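Steddale Laboratory Changes Sample Rules for Relationship Testing

November 25, 2021

Steddale has revised its intake rules for paternity, sibling and grandparent tests. The new rules apply to all kits registered from February. Kits registered before then will be processed under the old rules, even if the samples arrive later.

The main change concerns cheek swabs. Each adult must now supply four swabs in place of two. Two go to the first extraction and two are held in storage until the report is signed. If the first extraction gives too little DNA, the laboratory can repeat the work without asking the client for a new kit. Swabs must air dry for one hour before they are sealed in the paper envelope. Plastic bags are no longer accepted, as trapped moisture allows mold to grow and breaks down the sample.

Intake staff logged 3464 kits in the review period. Of these, 200 needed a second collection. Damp packaging was the reason in 85 cases. Most of the others had a missing signature or a name on the envelope that did not match the form.

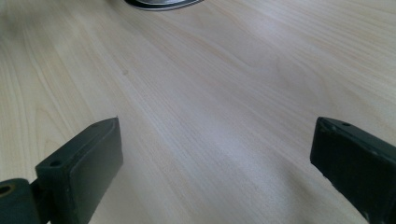
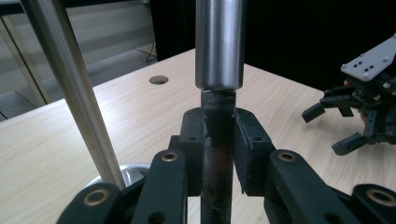
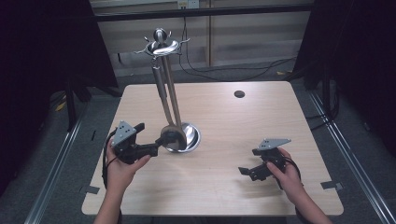 For legal tests, collection must still be done by an approved collector who has no interest in the result. The collector checks photo identification, seals each envelope in front of the donor and signs across the flap. A kit with a broken seal is rejected and cannot be changed to a private test at a later date. Approved collection points are open in Feker and Botley. Appointments are required at both.

Hair, nail clippings and toothbrushes remain available for private tests only. Cut hair is not suitable for standard testing. Hair must be pulled and have the root attached, with at least eight strands per person. Clients should call before sending any item of this type, and a separate extraction fee applies whether or not a profile is obtained.

Reports will also look different. The table of markers now comes before the statement of result, and the combined index is given in full. Kinga Szalai, who heads the reporting group, notes that the method of calculation is unchanged and that reports already issued do not need to be replaced.

Courier pickup for the northern area passes to Sharifi. Use the new prepaid label, form 869, for all outgoing kits. Old labels can be returned with the next supply order.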